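Peg Boards and Shape Puzzles: The Gallery

Clereck asked for a gallery page on shape puzzles, and I said yes with some doubt. Every toy shelf has one. The boxes promise focus, patience and better hands, and I have yet to see a box explain how anybody measured that.

Still, I spent most of January with the things. Macedo lent us its back shelves, about 200 boards in all, and I pulled out the ones that looked like they might hold a person's attention for longer than a coffee. A lot of them went straight back. Bright paint hides a loose fit pretty well until you pick up the second piece. 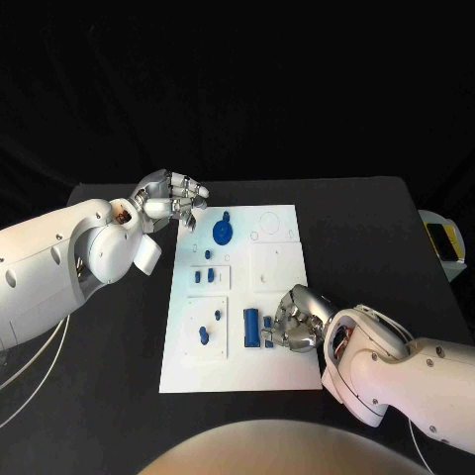
By the Puzzle Desk editor, Skakmont
Posted 4/24/22

Blue pieces on a white board, with thin outlines drawn on the surface. The round one like a gear has a short knob on top, and the big circle near the corner is still empty. I like a drawn outline less than a proper recess - it shows you where a piece goes and does nothing to keep it there.

One color for the pieces is the part I'd defend. Sets that paint every shape differently end up being color matching, whatever the lid says.

A word on price. The plain boards I tried at Macedo were 40 dollars and the Ultine set was 2 dollars more, for a storage bag I would never use. Ultine also says its set has 40 "learning outcomes." I read the leaflet twice and found a list of shapes.

More boards go up when Clereck has sorted the next shelf. Send yours in if you think I'm being unfair, but please leave the box at home.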